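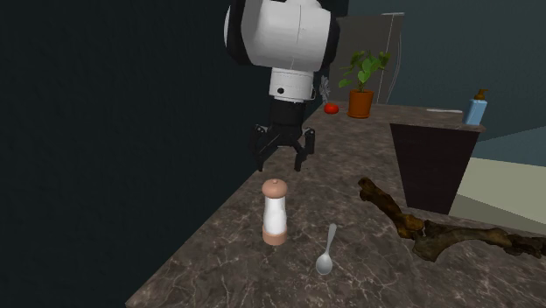 Siyabonga Xaba asked after the last session why table salt stays free-flowing for months in one kitchen and sets solid within days in another, when the package and the brand are the same. The short answer is the relative humidity of the air around the grains and how often it crosses a certain value. The long answer takes up most of this handout.

Unit 4. Caking of Crystalline Powders: Sodium Chloride

4.1 Terms

Caking is the change of a free-flowing powder into lumps or a single mass without any melting of the solid. It should be kept separate from compaction, in which grains are pressed into a closer packing by load alone. A compacted powder usually breaks up again when it is stirred. A caked powder has solid bridges between its grains, and these have to be fractured.

Adsorption is the uptake of water as a thin film on the crystal surface. Deliquescence is the point at which a soluble solid takes up enough water vapor to form a saturated solution. The two are often confused in student reports. A salt crystal carries adsorbed water at nearly any ordinary humidity, but it deliquesces only above its critical relative humidity.

4.2 Critical relative humidity

For pure sodium chloride the critical relative humidity is close to 75 percent and changes very little with temperature over the range found in homes and warehouses. Above it, the water vapor pressure of the air is higher than that of a saturated brine, so water condenses and the solid dissolves. Below it, the brine loses water and the solid comes out again.

Impurities lower the value. Magnesium chloride is the usual cause in sea salts that have been washed poorly. It deliquesces at a humidity near one third, so a small residue on the grain surface will hold liquid long after the sodium chloride itself should be dry. This is why gray, coarse sea salts often feel damp to the fingers and why refined vacuum salt does not.

4.3 Mechanism

Caking proceeds in a cycle.

First, humidity rises above the critical value. Liquid collects at the contact points between grains, where the narrow gap lowers the vapor pressure further (capillary condensation). Salt dissolves into this liquid.

Second, humidity falls. Water leaves the contact points and sodium chloride crystallizes there. The result is a neck of solid salt joining two grains.

Each further cycle thickens the neck. A powder held at constant high humidity becomes wet but does not become hard until it dries. A powder cycled between high and low humidity gains strength with each pass. A kitchen where pots are boiled every evening and the windows are opened afterward supplies one full cycle per day, and a container kept beside the stove is exposed to the worst of it.

Grain shape matters because it fixes the number of contacts. Cubic grains, which are what vacuum evaporation normally gives, can meet face to face over a large area. Rounded or branched (dendritic) grains touch at small points and cake less. Fine particles raise the number of contacts per unit volume – removing them by screening is often the cheapest treatment available to a producer.

4.4 Anticaking agents

Two classes are in common use.

Insoluble powders, such as calcium silicate, magnesium carbonate and silicon dioxide, coat the grains and hold them apart. They also take up some water themselves. They make a solution cloudy, which is of no concern at the table but is unwelcome in pickling brine.

Crystal habit modifiers, such as sodium ferrocyanide, work at a few parts per million. The ion attaches to the growing crystal surface and blocks regular growth. Necks that form in its presence are weak and crumble under light stress.

Dry rice in the container is a household remedy. Its uptake of water is slow and its capacity is limited. Any benefit is partly mechanical, as the rice breaks weak lumps when the container is shaken. Students who want to test this should run a control with glass beads of similar size.

4.5 Laboratory measurement

Weigh 200 g of screened salt into the tray. Condition it at 20 °C in the humid chamber overnight, then in the drying chamber for the same time. Transfer the contents to the 700 micrometer sieve with as little handling as possible and shake for one minute at the lowest setting. Weigh the retained fraction.

The caking index is the retained mass divided by the starting mass, as a percentage. In the worked case, 38 g was retained:

index = 38 / 200 = 0.19, or 19 percent

Record the mass of the dried sample as well. If it differs from the starting mass by more than the balance tolerance, the drying step was too short and the index is not valid. Results from the Relik chamber and the Truvico chamber should not be pooled – their air speeds differ, and the drying rate affects neck strength.

Shufen Shi's data set from the previous term is on the course page under Lumbantobing. It covers untreated salt only. Three of the runs lack a drying mass and are marked in the last column.

4.6 Problems

1. A warehouse is held at a steady 80 percent relative humidity. State whether untreated salt in open bins will be wet, hard or both, and give the mechanism.

2. Explain why adding magnesium chloride to pure salt raises the caking index in a cycled test even when the humid chamber is set below 75 percent.

3. A sample treated with ferrocyanide shows the same mass gain in the humid chamber as an untreated one, yet its index is far lower. Account for both observations.

Reports are due at the start of the next lab, before 9 a.m.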